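Summer trip to Flerusden, places going quick

Quick one from us as the deadline is creeping up. Sign-up for the August trip closes Wednesday, 9 pm. Not midnight like last year. The form shuts itself so please dont leave it till ten to.

Same deal as before: four weeks, ages 15 to 18, first half in Flerusden old town, then up to the lakes at Sarantis for walking, kayaks and the service days. 20 places in all. Siblings can share a form but need seperate medical sheets. 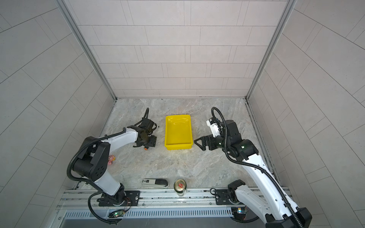
Deposit is £235, balance due before the end of term. Bursaries still open, ask early, the pot does run out. Passports need six months left on them from the day we fly home. Check tonight. Every year someone finds theirs in a drawer, expired.

Coach to the airport leaves from the Jarkico car park, 4 am. Yes, 4. One large bag, one small. Walking boots on your feet, they weigh a ton in a case.

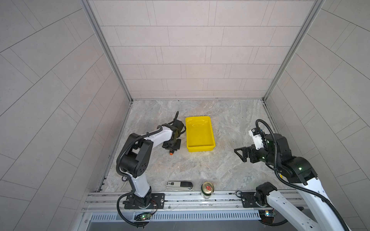 Irnico Youth Travel Team

Parents' evening is on the same Wednesday, 7 pm, main hall, tea and biscuits. We'll go through phones, pocket money, room sharing and the free afternoons. If you cant make it the slides go up on the members page after.

Kosher, halal, veggie and allergy meals all fine but must be on the form, the lakes hostel orders it's food well ahead.

Questions to the office, ext 2352, or grab one of us at club night.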